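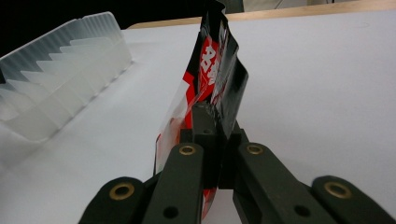
Porach Leisure Centre: fitness studio inspection, April. The studio and free weights area were inspected before opening, at the request of the duty manager, and each item below was marked as passed or requiring action. Food packaging remains the most frequent entry under general tidiness, and a crumpled snack bag in red, black and white is typical of the litter meant by item 4. Members are reminded that eating is permitted in the foyer only.

1. Floor matting – passed. One join near the mirrors has been taped again.

2. Treadmills, 8 units – action required. The emergency stop cord is missing from the unit nearest the door. Out of use until replaced.

3. Cable machines – passed. Pulleys greased, pins present.

4. Litter and loose items – action required. Wrappers found behind the bench rack. Cleaning rota to be amended.

5. Resistance bands, 51 held – action required. Four show splitting at the handle and have been withdrawn.

6. First aid box – passed. Contents checked against the list, seal number 348.

7. Fire exit – passed. Route clear – the stacked steps noted last time have been moved to the Briven room.

Comments: the replacement cord is on order from Vedeck. Item 2 will be inspected again once it is fitted.

Inspected by: Anastasia Bakalis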